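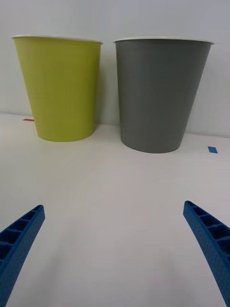 Grasp target selection in Rorkesen runs on the wrist stream, and the default segmentation settings assume that objects do not touch or overlap in the view. Two tapered cups placed side by side break that assumption easily. With the yellow-green cup set slightly behind the gray one, only a narrow strip of pale wall separates the bodies, and the rims come close together near the top. The default closing kernel can bridge that strip and return one wide blob, with a grasp center in the gap. The steps below change the configuration so that each cup gets its own mask.

Before you start

You need a calibrated wrist camera and write access to the perception config. If the hand-eye transform is older than your last finger change, redo it first.

1. Mask the fingers

Open the gripper fully and run the mask tool. Paint over both fingers and save the result as finger_mask. The mask is static, so it is valid only for the open position. Do not reuse it while the fingers are closing.

2. Reduce the closing kernel

In segment.yaml, set close_kernel to 3. Leave open_kernel at 2. If the gray body now shows holes, raise min_hole_area before touching the kernel again.

3. Split by color before depth

Set split_order to color, depth. Gray against a pale gray wall gives a weak edge, so lower the saturation threshold for the background class only. Rania Salameh's preset uses 58 and is a reasonable starting point.

4. Pick the nearer object

Set target_rule to lowest_base. The rule compares the bottom contour of each mask in image rows and takes the lower one. It holds only when all objects rest on the same flat surface and the camera is not rolled. For stacked parts use depth_min.

5. Check the output

Run the segment node with planning disabled and open the overlay. Expect two masks and one grasp center, on the gray cup for this layout. If the masks still merge, save the raw image and attach it to issue 878.

Known problem: colored tape on the table can pass the color split as a small extra object. Set min_area high enough to drop it, or add the tape colors to the ignore list.

Config review: Dexter Whitlock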